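Automated tableware handling

April
By R. Vasko

Automated tableware handling is the use of robot arms and gripping tools to pick up, sort, stack and put away cups, bowls and plates in places that serve a lot of food: workplace cafeterias, hospital kitchens, hotels, conference centers. It is a young and lively corner of service robotics, and one of the most interesting to follow, because the objects are so ordinary and the skill needed to handle them is so easy to overlook. A kitchen worker can clear a table while chatting with a colleague. Getting a machine to do the same thing with a single cup takes a surprising amount of care.

The field sits between two older ones. Conveyor dishwashers have been a fixture of large kitchens for generations, and they are already a form of automation: racks go in at one end and come out at the other. Factory robots, meanwhile, have long moved identical parts between fixed points. Tableware handling tries to fill the space between them, where dishes arrive in no particular order and a person has always had to do the picking up.

The basic task

Most work in the field begins with one object on a flat surface. The tool approaches with its fingers open wide, comes to a stop with the object between them, closes, lifts and moves away. Each stage has its own troubles. Fingers that open too little will knock a cup over on the way in. A cup that is wider at the rim than at the base gives the fingers a sloping wall to hold, so a grip that feels secure near the top may slide when the cup is lifted. Squeezing harder helps with stoneware and ruins paper.

Two-finger grippers are the most common choice. They are cheap, easy to repair and simple to understand, and the fingers can be 3D-printed in the same building where they are used. That last point matters more than it may seem! When a kitchen changes its cups, someone can print a new pair of fingers overnight and try them at breakfast. The rough finish of a printed part is often left as it is.

Hand-held grippers, carried and closed by a person, are used alongside robot arms. With a camera fixed to the tool, the person's movements can be recorded from the point of view the machine will later have. A good demonstrator approaches the same cup from many directions, at different speeds, with other things left lying nearby.

A white cup between the two open black fingers of a gripper, on a wood-grain tabletop:

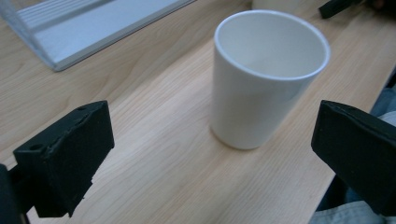

Seeing shiny things

Glazed dishes are a wonderful problem for machine vision. A smooth pale surface has very little on it for a camera to hold on to, and what it does have is mostly borrowed from the room. A gleam on the side of a bowl comes from a lamp or a window. Move the camera and the gleam moves too, though the bowl has stayed put. Early systems sometimes took such a highlight for an edge and closed on the wrong spot.

Distance adds to the difficulty. A camera mounted on the tool gets closer and closer to the dish, until the dish fills its whole view and falls out of focus. From there, a bowl, a cup and a pile of plates can look much alike: pale bands, dark grooves, a streak of light. Systems handle this in different ways. Some settle on a plan while the view is still clear and follow it to the end. Others add a second camera farther off. Newer ones learn to get something useful out of the blur itself, and seeing that work for the first time is a real delight.

A pale glossy surface at very close range, with dark grooves and one bright gleam toward the left:

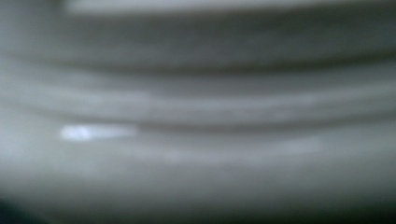 R. VASKO

Use in workplaces

The Brekon system is a typical design for a staff cafeteria. It places one arm at the end of the tray return, where it lifts cups from trays and sets them upside down in racks. Plates and cutlery are still left to people. The makers of Brekon chose cups first on the grounds that they are the most tiring item to handle: light, numerous and always a slight reach away.

At the Allau conference center the kitchen crew of 17 took on a Brekon arm and kept all its members. Five of them learned to run it, and the job rotates through the week, with Tuesday set aside for cleaning and small repairs. The early months were slow. The arm stopped whenever it met a spoon standing in a cup, and somebody had to walk over and take the spoon out. The crew's own fix was a small sign at the tray return asking diners to do it, and it is still there.

Hnatiuk, a maker of kitchen equipment, took another path with its Takorus gripper. Takorus has no arm of its own. It is a tool head that can be fitted to several kinds of arm, sold with three sets of fingers for thin rims, thick rims and handles. Kitchens that use it tend to grow fond of changing the fingers, and a good many end up making their own.

What changes for workers

The clearest change is in the body. Lifting cups from trays for a full shift is hard on the wrists and shoulders, and staff who hand that part over often mention it before anything else. Standing time falls less than expected, for the simple reason that the arm still needs someone close by.

New tasks appear. Racks have to be set where the arm expects them. Fingers wear down and need replacing. Someone must decide what to do with the chipped cup, the cup with a tea bag stuck to it, and the mug brought from home that matches nothing in the system. Dishroom workers know these cases better than any engineer, and projects that ask for their help early have a much easier time.

Teaching is the most striking addition. In kitchens that record their own demonstrations, experienced workers carry the hand-held gripper and show the machine how the job is done. A beginner's set at Allau covers nine kinds of cup and bowl. Many people enjoy the work, which gives a name and some standing to a skill that used to pass without comment. It also raises fair questions about pay, and practice varies: some employers treat recording as a higher grade of work, while others count it as part of the regular shift.

There are worries as well. A crew may be cut later even when it was kept at the start, and the pace of a machine can become the pace expected of the people around it. Written agreements on staffing and on who may slow or stop the arm are now common in larger kitchens. At Allau, anyone in the room can stop it.

Open problems

Stacks remain hard. Nested bowls cling together, and a gripper that means to take one may lift two. Clear glass is harder still, as the camera sees mostly what lies behind it. Wet dishes slip in ways that dry ones do not, and recordings made on a dry tabletop carry over only in part.

See also: Conveyor dishwasher; Dishroom; Gripper; Service robot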